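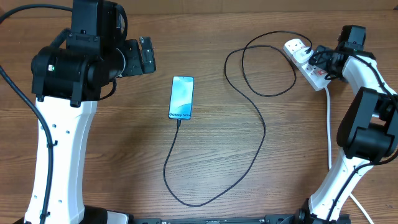 *Phone bench, both arms in. The right gripper is over the power strip, next to the charger adapter.*

**Component:** Osine planner / cable tracker
**Status:** open, workaround in place
**Reported from:** Godoy bench

Hi all, and thank you for being so patient with my last ticket, which I know wandered a bit. I'll try to keep this one in order.

**What we're seeing**

On the unplug task, the right arm gets to the power strip without any fuss and then the planner refuses to go any farther. Osine gives back `START_STATE_IN_COLLISION` and the arm holds where it is until the episode times out. The left arm is perfectly happy the whole time and keeps accepting goals. Out of 12 runs this week, 9 ended this way, always with the right gripper down near the adapter. Never on the phone side.

**What I tried first**

- Restarted the Skestier controller and replayed the same goal. Same error.
- Homed the right arm and planned again from there. The approach is fine, and then we get the same error once the gripper is close to the strip.
- Went over the hand-eye calibration for the overhead view. The error was well within what we normally accept, so I left it alone (I was so sure it would be this, and lost most of a morning to it).
- Padded the strip's collision box less. No change at all, which was the first real hint that the strip had nothing to do with it.

**What I think is going on**

I turned on the debug overlay for the cable tracker and stepped through one of the bad runs slowly. The tracker follows the charging cable nicely from the phone, through the big bend at the bottom, and mostly gets through the overlapping loops at the upper right too — I was pleased with that part, as the crossing used to trip it up every time. But near the adapter it carries straight on from the plug into the thin dark wires around the gripper's fingers. They are close in color to the cable, and from overhead they sit right beside it.

So the tracker hands Osine a cable that runs through the gripper, Osine treats it as an obstacle, and the arm is "in collision" with its own wiring. The self-filter ought to remove those pixels, but the Hokden gripper model only has the solid finger and palm meshes in it. The wires were never added.

**Workaround**

In the bench config, I grew the self-filter around the right gripper and told the tracker to drop any cable points inside it:

```
self_filter:
 right_gripper:
 padding_mm: 10
 drop_cable_points: true
```

With this in place I ran the task 2 more times and both plans went through. That's a small number, I know, so please don't take it as a fix yet. The downside is that the tracker now loses the last bit of real cable at the plug, and the grasp point comes out slightly short of where I'd like it.

**Still to do**

- Add simple capsules for the finger wires to the Hokden model, left and right.
- Have the tracker stop at the adapter when the strip detection is confident, so it has somewhere sensible to end.
- Make Osine name the two bodies in the error message. A plain "start state in collision" could mean almost anything, and the names would have saved me that morning.

I'm glad to take the first item. If somebody who knows the tracker code could look at the second, I'd be very grateful, and I can share the overlay recordings from the bad runs. Leaving this open until the wire capsules are merged and the padding is back to its default.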